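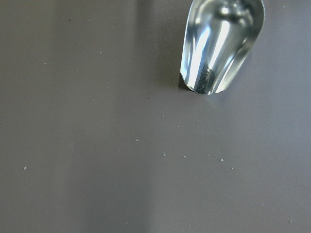

1. What we set out to build
Our project for the Prendbridge shared workshop was a lemon drinks station run by two robot arms. We wanted them to scoop, fetch and serve from an ordinary table full of ordinary kitchen bits, and we had one term to get there. We called it Rireo, and we loved working on it!

2. The table
Everything sits on one long brown tabletop. The lemon slices go on a cutting board, the ice goes in a pink bowl, and the cups wait at the front left corner, where either of us can swap them by hand. The teach pendants stay on the white side bench (we kept leaning on the keyboard, so watch out for that). Moving the board even slightly meant teaching the lemon positions again,
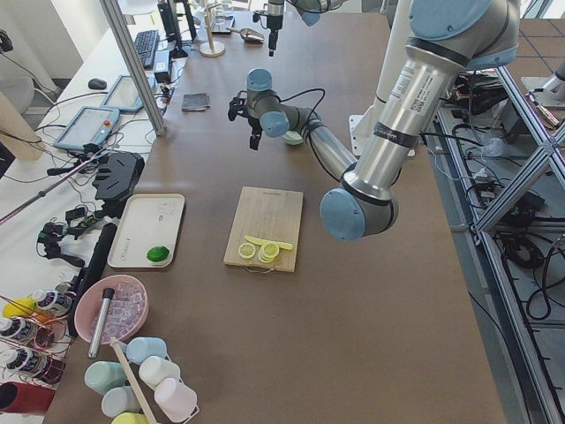 and after doing that far too many times in September we put tape marks on our plan drawing and measured everything from the column. It felt slow, but the next morning both arms went straight to their start points and we cheered.

3. Picking things up
Round lemon slices are brilliant fun and a real pain. They stick together, so a grip that works on one slice often lifts two. Spoons are easier if the handle points the same way each time.
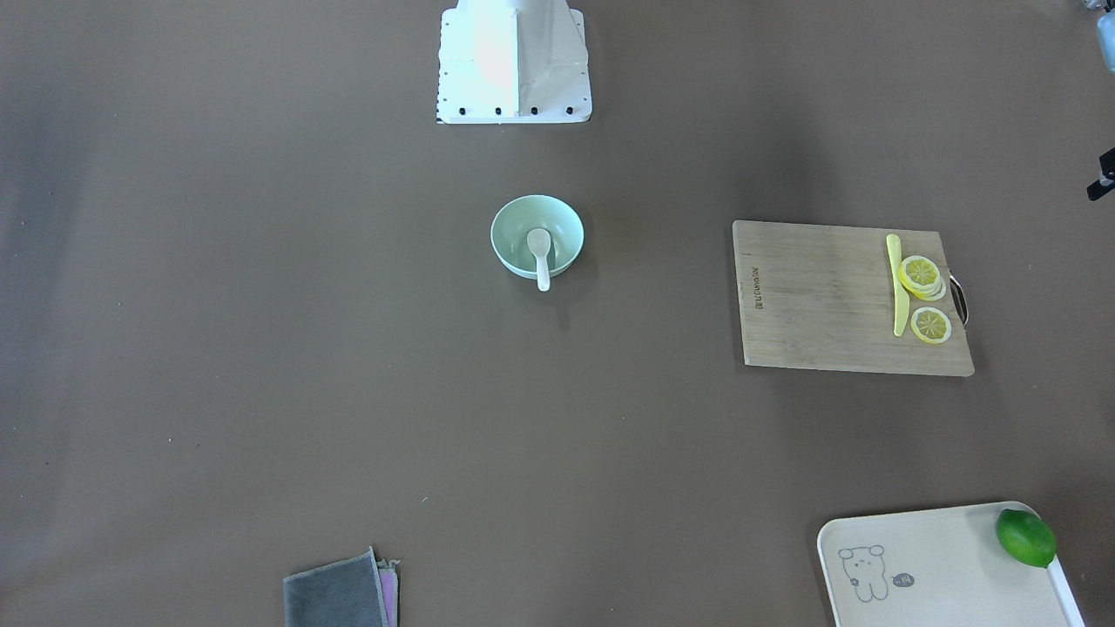

Figure 3. Mint-green bowl with spoon, cutting board and lemon slices, robot base behind.

We logged 351 grip attempts over the term. With our first settings the spoon pick worked 64 times in a hundred, and after we slowed the last bit of the approach it went up to roughly 81. Scooping still drops crumbs on the table, and we'd like to try a deeper angle.

4. Two arms at once
Sharing the space was the best part. We gave each arm its own zone and a waiting point, and only one may enter the middle at a time.

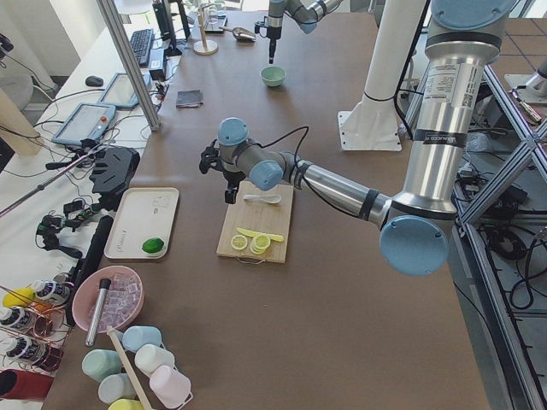 Figure 4. Both arms over the table, one gripper close to the cutting board.

Next term we want to add the peel, which bends every time you touch it.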